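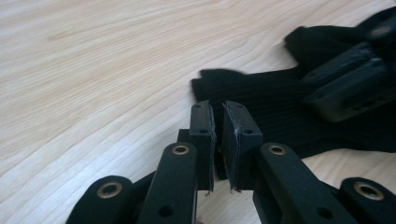 The table at Sukdale, a Sunday.

Abelardo Arboleda had paid 98 pounds for the table and told everyone it was oak. Kumiko Tamura had been told twice already, once by phone and once in the hall with her coat still on, and now she stood over it and reserved judgement.

"It's very pale," she said.

"Oak can be pale."

"So can most things."

She bent down until her nose was nearly on it. The grain ran off at a slant in thin tan streaks, darker towards one corner. It was quite a pretty grain. She did not say so. She had known Abelardo for 15 years and had seen him through the Merkex shelves, which were going to last a lifetime and lasted until March, and a Tivier armchair that smelled of somebody else's dog.

"The man at Oosthuizen's said it came out of a schoolhouse," he said.

"Did he say which schoolhouse?"

"He said up north."

"Then where's the ink? Where are the initials? You're telling me children sat at this and not one of them had a compass?"

Abelardo ran his palm along the top as though the children might have carved very lightly. "It'll have been the teacher's."

"Ah."

"It seats eight."

"You haven't got eight chairs. You haven't got eight friends, come to that."

He laughed, but he went off to put the kettle on rather quickly, and she was sorry. She pulled up one of the two chairs he did have and sat down. She leaned on her elbows. The table took her weight without a creak – she tried it again, harder, to be fair to both sides.

When he came back with the mugs he stopped short and looked for something to put under them.

"If it was really oak," said Kumiko, "you wouldn't fuss."

He set hers down on the bare wood, and watched it until she picked it up.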